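木头桌面上的花纹是从哪里来的？

吃饭、写作业、画画，我们每天都要用到桌子。如果你家的桌子是木头做的，把书本挪开，低头看一看，你会看到一条一条的线。有的线很直，有的弯弯曲曲，像水面上的波纹。这些线叫作木纹。

木纹一般不是画上去的。树还活着的时候，它就已经长在树干里面了。

树是怎样变粗的

树每年都会长高，也会变粗。树皮的里面有薄薄的一层，叫作形成层。新的木头就是从这一层长出来的，一圈包住一圈，越靠近树皮的木头越年轻，越靠近中心的木头越老。

在四季分明的地方，春天雨水多，天气变暖，树长得快，长出来的木头颜色浅，也比较松，叫作早材。到了夏末和九月，树长得慢了，木头颜色深，也比较硬，叫作晚材。冬天树差不多停止生长，等到第二年春天再开始。

一圈浅色加上一圈深色，就是一年。把树干横着锯断，可以看到许多这样的圆圈，它们叫作年轮。数一数年轮，就能知道这棵树大概活了多少年。如果一个树桩上有105圈，这棵树就活了大约一百年。世界上有些树的年龄超过2,000岁，它们的年轮又细又密，要用放大镜才能数清楚。

年轮的宽窄也不一样。雨水充足的年份，年轮往往宽一些。干旱的年份，年轮往往窄一些。科学家研究很老的木头，可以了解几百年前的天气。

圆圈怎么变成了波浪

年轮是圆的，可是桌面上的花纹常常不是圆的。这和锯木头的方法有关。

你可以想一想洋葱。洋葱也是一层包着一层。横着切一刀，看到的是圆圈。竖着切一刀，看到的是一条条弯弯的线。洋葱还是那个洋葱，只是切的方向不同。

木头也是这样。做桌面用的木板，大多是顺着树干的方向锯下来的。如果锯子正好经过树干的中心，木板上的线就比较直，一条挨着一条。如果锯子从靠近树皮的一边经过，就会斜斜地切到一层层年轮，木板上便出现弯曲的线，有的像山峰，有的像波浪。

树干也不是一根笔直光滑的圆柱。它有的地方鼓一点，有的地方凹一点，有的树还会扭着长。树干里面的这些起伏，锯开以后都会留在木板上。 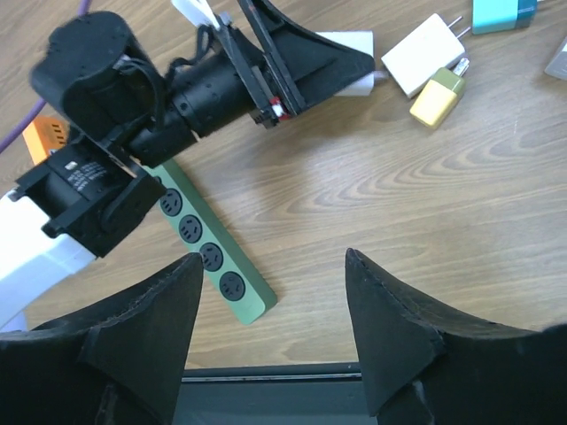

浅棕色的木头桌面，上面有清楚的波浪形木纹。

木板上有时还有一个个圆形或椭圆形的深色斑点，叫作节疤。那里从前长着树枝。树枝的底部埋在树干里，树干变粗的时候，木头只好绕着树枝长，所以节疤旁边的木纹总是弯的。

世界上没有两棵完全一样的树，也没有两块花纹完全一样的天然木板。木匠Rasmus Avotiņš做桌子的时候，会先把几块木板排在地上，换来换去，看看哪两块的花纹接在一起比较好看，然后才涂胶水。他的工作间里存着一些400毫米宽的木板，留着做大桌子用。

为什么有的桌子会发亮

刚刨好的木头颜色比较淡，摸起来有一点涩。木头里有很多很细的小管子，树活着的时候用它们运水。水洒在没有保护的木头上，会顺着这些小管子渗进去，留下印子。

所以桌子做好以后，人们通常要给它涂上木蜡油或者清漆。涂之前先用砂纸磨，先用粗的，再用细的，顺着木纹的方向磨。横着磨会留下划痕，涂上油以后特别明显。涂过的木头颜色会深一些，木纹也更清楚。桌面光滑了，光照在上面会反射回来，看上去就有一片柔和的光泽。

并不是所有带木纹的桌子都是用整块木板做的。有些桌子的里面是压在一起的木屑，外面贴着一层很薄的木皮，或者贴着印了木纹的纸。想知道是哪一种，可以看桌子的边。整块木板的花纹会从桌面连到侧面，贴上去的花纹到了边上常常就断了。如果在一张桌面上找到好几处一模一样的花纹，那它很可能是印出来的。

怎样照顾木头桌子

水洒了要马上用干布擦掉。
很烫的锅和碗要放在隔热垫上。
写字的时候下面垫一张纸，铅笔太用力会在木头上压出小沟。
不要让桌子一直晒着太阳，也不要紧挨着暖气，木头太干了会裂开。
擦桌子的时候顺着木纹擦。

动手试一试：拓木纹

你需要一张薄的白纸和一支蜡笔，还要找一块木纹摸得出来的旧木板。太光滑的桌面拓不出来。

先问问大人，这块木板能不能用。把纸平铺在木板上，用一只手按住。撕掉蜡笔外面的纸，把蜡笔放平，在白纸上轻轻地来回涂。高的地方颜色深，低的地方颜色浅，木纹就慢慢出现在纸上了。

换一块木板再拓一张，在纸的背面写上木板是从哪里找到的。两张放在一起比一比，看看哪一张的线更弯，哪一张的线更密，有没有找到节疤。

小词典

木纹：木头表面的线条和花纹。
年轮：树干横切面上的圆圈，通常一年长一圈。
形成层：树皮里面长出新木头的那一层。
节疤：树枝留在木板上的痕迹。
木皮：切得很薄的木片，可以贴在别的板子上。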